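Posted in: Workshop Diary / Robots / Upkeep

Keeping Ackah on the rails

Ackah is our two-armed cell, and Ackah is needy. The arms share one rail along the front, they have a gripper each, and they spend their days putting crisps and sweets into bags and taking them out again. You would think this was light work. I look after the thing from February until someone kinder takes over, and I can report that it gets through fingertips faster than I get through tea.

People keep asking what the upkeep involves, usually in the tone they'd use to ask about somebody's knee. So I've put together a small gallery, with the boring bits first.

The rail gets wiped every morning before the arms are powered. A dry cloth, end to end, then each carriage pushed by hand through its full travel. If one feels gritty, stop and clean it again. Arvid Solberg once told me he could hear grit. I can't, so I push.

Next are the cables. Each arm has a purple one, and each purple one would like to be somewhere else. They need enough slack for the arm to reach its furthest corner and not so much that a loop drops into the jaws. I tug every connector once, gently, and then run the arm at a crawl through its longest reach with one hand on the stop button. Myung-ja Um set the slack when we moved the cell to Woma and marked the spot with a pen. I have since cleaned the pen mark off twice and apologised twice.

Fingers are the job that eats the afternoon. Crumpled plastic is slippery, crisps bags are greasy, and a worn tip will hold a packet nicely right up to the moment you look away. We swap a pair every 100 hours, or sooner if the edges have gone round. Two screws each side, and put the screws in a dish. Not on the rail. I have lost 4 screws to the rail and I know where none of them are.

After a swap we zero the jaws, close them on nothing, and check the tips meet evenly. Then the arms get a run at the shopping, which is where the photos come in.

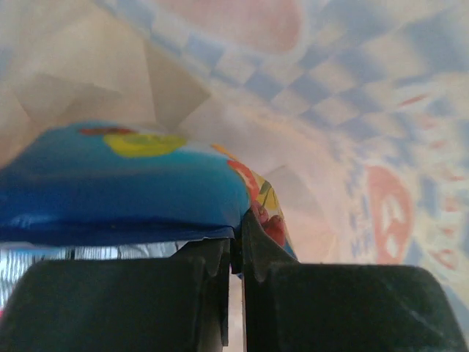 Cherries and a lemon on a blue packet, pinched between the fingertips. Note the scuffs.

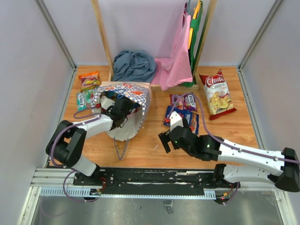 Left arm up to its wrist in the shopping, right arm over the snacks. The paper bag has had a hard life.
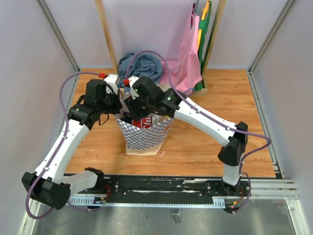 Both grippers at the top of the checked bag, with the red packet between them.

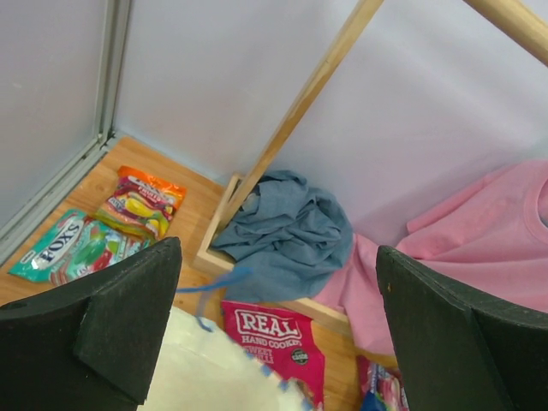
Between the fingers, with the sweets over on the left and the washing heaped at the back.

The rest of the routine is paperwork. Every session goes into the log with the finger pair, the jaw zero and anything that sounded wrong. We are on entry 163, and I'd say a fair few of those read "clicking, left shoulder" followed by "clicking stopped". Gadisa Kahsay thinks the clicking is a bracket. I think it's spite – but I've ordered the bracket.

Still on the list: a cover for the wiring at each end of the rail, fresh labels for the spare fingers, and a proper tin for the screws. The dish got borrowed for biscuits.

Comments

Yaa Boateng
We use printed fingers on ours at Flimley and they go the same way. Have you tried sticking a strip of rubber on the inside face? It peels off after a week but it's a lovely week.

Wai-kit Shek
What do you wipe the rail with? I was told never to use anything fluffy and then found a drawer full of fluffy cloths.

Arvid Solberg
I can hear grit.

Home | Diary | Galleries | Spares | Wostine notes | Contact | Older posts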